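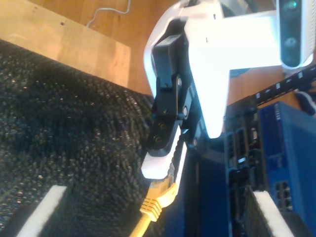
# Semavent finger set, revision 2

We love this finger set, and revision 2 exists since the first one failed in a way that taught us a lot. The fingers are white with dark ridged grip strips, made for small arms that handle patch cables. They hold an RJ45 plug by its boot, line it up with a port and let go.

## What went wrong with revision 1

In October, Daiane Amaral was running a long plugging test at Meireles when cycle 2154 stalled halfway into a port. The plug had rolled a little in the fingers, the latch caught the port wall, and the arm kept pushing. One port was bent and the latch snapped clean off. The arm should have stopped sooner – the force limit had been left at its factory setting, and our manual said nothing about lowering it. That part was on us.

Pascual Daza took the fingers apart and found the grip strips had worn smooth at the tips.

## What changed

- Deeper ridges on the grip strips, and the strips now swap out with the fingers still mounted
- A slip check before every insertion: a short tug, then a stop if the plug moves
- A force limit that loads with the finger profile

Natanael Caldeira reran the test with new strips every 500 cycles and it's been a joy to watch. Please keep hands clear during the slip check. The tug is quick! 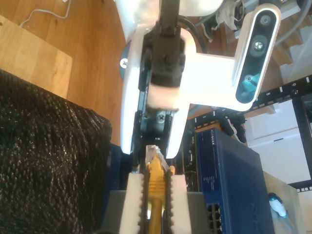 **Can I keep using my revision 1 fingers?**

They're fine to use once you fit the new strips and load the revision 2 profile. Until then, set the force limit by hand and look over the strips every 100 cycles.

Strips for older sets ship from Garketon. Ask for Benedito Tavares if yours came with the short screws.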